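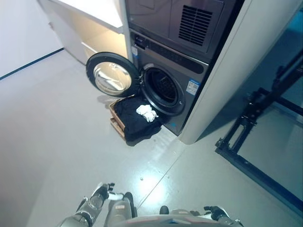 Laundry Day in the Stacked Corner

February 28, 2026 | by the Fliltville Flat

14 shares | 3 comments

So many of you asked to see the laundry corner after the kitchen post, and I kept putting it off, mostly out of embarrassment over the size of the pile. Well, the pile isn't getting any smaller, so here goes! A short gallery, and a lot of chatter from me around it.

If you're new, we moved into the flat on the Drusisdale side of town last May, and it came with a bare corner, a water hookup and a drain pipe at a very unhelpful height. The old place had a shared laundry room down two flights of stairs. I used to save everything up for one giant trip and then spend the evening guarding a dryer. Having machines of my own, a few steps from where the clothes come off, still feels like a treat (yes, even on the sock loads).

The machines: dark gray, washer on the bottom, dryer on top. I wanted white ones for the longest time to go with the cabinet, and then I saw the gray ones in the Bùi showroom and that was that. They hide dust about as well as a black car does, meaning they don't, but I love them. The washer still has its stickers on the front. I know. I've been meaning to peel them off for months, and every time I go in there I have my arms full.

The stacking kit was 198 dollars, which made me wince, and I tried hard to talk myself out of it. Please don't do what I nearly did and balance one on the other with a rubber mat in between. The kit locks them together and the whole tower stays put on the spin cycle. Before we leveled the feet, though, it walked. It walked a good 3 inches toward the door in a single load of towels, and I found it by stubbing my toe.

The cabinet: white with a white top, just to the left. It was supposed to be for folding. In practice it collects whatever came out of pockets, so receipts and hair ties and coins, and the folding happens on the bed like it always did. I've thought about putting up a rail over it for shirts, and if anybody has done that over a countertop I'd love to hear how high you hung it.

The basket: my favorite thing in there, and the most argued over. It's the Zellitcombe one, in the big size, and it was far more than I'd ever paid for something to throw dirty clothes in. I'd gone through 4 of the plastic kind before it, and every single one split at the handle. This one is wide enough to park right up against the front of the washer, so you can load and unload without carrying anything anywhere, and the socks that try to escape mostly land back where they started. Mostly!

It does snag on knits, so turn your sweaters inside out or lay an old pillowcase inside. And if you're putting it on a damp floor, dry the floor first, or the bottom gets that musty smell that takes a week of airing to shift.

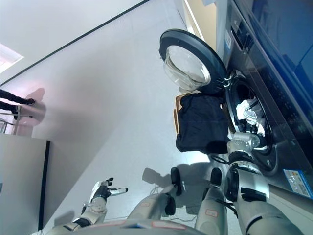 Now, sorting. I'm a two-pile person, darks and whites, and anything in between goes with whichever pile is smaller. I grew up with five piles on the hallway floor and a strict rule about reds, and I've let all of that go. Cold water for the darks and warm for the whites. The one thing I'm fussy about is looking in the drum between loads. Give it a spin by hand and have a feel around the back, right up where it curves, as that's where things hide. A single white sock left in there will come out of a dark wash the color of dishwater, and then you've got one gray sock and one white sock and you will wear them anyway.

Same goes for the rubber seal around the opening. Pull the fold back and have a look. I've had coins out of ours, a guitar pick, a whole folded shopping list that had turned into papier-mâché, and once an earring I'd already given up on and replaced. Wipe it with a cloth while you're there. It's a thirty-second job and it makes a real difference to how the whole room smells.

And leave the door open afterward! I can't say this enough. Front loaders want air. Ours swings out to the left, and I had worried it would bump the cabinet every time, but there's room for it. Measure that before you buy, by the way. People measure the width and the height and forget the door completely, and then it only opens halfway and you're posting jeans through a gap for the next ten years.

A few leftover answers from the last post:

Is it loud? The washer, no. The dryer has a hum that you notice for the first week and then stop hearing. The vent grille up top gets fluffy, so run the vacuum brush over it when you're doing the floors.

Can you reach the dryer controls? I can, on flat feet. My mother needs the step stool and has opinions about it.

What did the whole corner come to? More than I'm going to type out here, but the piece I'd skip if I did it again was the fancy pull-out drying rack, 299 dollars and I sent it back inside a month. It stuck out into the walkway and caught me on the hip every morning. A cheap folding one that leans behind the door does the same job.

How often do you do laundry? Little and often is the plan, and you can judge for yourselves how that's going. Black clothes are the worst for it in this house – they all look clean enough to wear once more, right up until there's a mountain of them and not a single T-shirt left in the drawer.

Next on the list is lighting. It's a bit yellow in that corner, cozy enough in the evening, but navy and black look exactly alike in it and I've gone out in odd socks more than once. I'm looking at a plain strip light under a shelf, something with a pull cord. Then the rail, if I get brave with the drill, and then the stickers. I'll put up more pictures when any of it gets done.

Filed under: Home, Laundry, Small Spaces

3 comments

"We leave ours open too, and prop the detergent drawer out as well. Try that!"

"Shirt rail here is at 198 cm from the floor and long dresses clear the counter fine."

"Peel the stickers with a hair dryer, they come off in one go."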